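Grasp width jumps when fingers leave the tag view (smoothing or relabeling?)

Drorley board > Perception and control > Handheld data

pinchpoint
Posted 23rd November

Finally got my fruit set through the Jollimon converter and I'm so happy with how most of it looks! 716 episodes, two handheld grippers, fruit moved one piece at a time from a pile onto a plate. Pose tracks are lovely. The trouble is grasp width. When one gripper reaches across the other, the width signal drops out and comes back with a spike, and the policy learns a little flutter right before it closes. Would you filter it or relabel?

lowgain_lou
Median filter, window of five, done. I've trained on much worse.

tessellate
Please don't median filter the close! That edge is the most useful part of the whole signal, and on soft fruit you'll smear it right where the policy needs it. Mask the dropouts and interpolate only when the width matches on both sides.

lowgain_lou
At 54 Hz a window of five is nothing. You're worrying over a few samples.

tessellate
A few samples is how you get a squashed tomato. Try it on a ripe one and report back :)

pinchpoint
Ha, okay, I'll run both. More about the setup: pink printed tablecloth, white oval plate behind the fruit, everything touching everything. Tomatoes, mandarins, some dark purple ones, lots of tan ones that my segmenter keeps merging into one blob. I love this pile, it breaks everything.
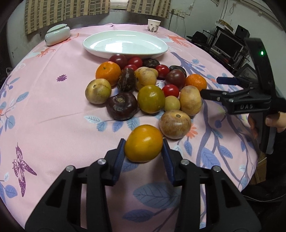
octavebend
Have you tried training on relative width in place of absolute? We switched in October and the flutter went away with no filtering at all. It took 3000 extra steps to converge, which I'd call free.

pinchpoint
Ooh, no, I hadn't! Does the Falcão loader do that, or did you patch it?

octavebend
Patched, it's a small change in the action transform. Keep absolute width in the observation though, or it forgets how open it is.

lowgain_lou
Relative drifts on long episodes. Mine run 80 seconds and by the end the fingers never fully open.

octavebend
Re-anchor every chunk and it's fine.

pinchpoint
Masked version is training now, relative goes on next. I'll post both curves in this thread.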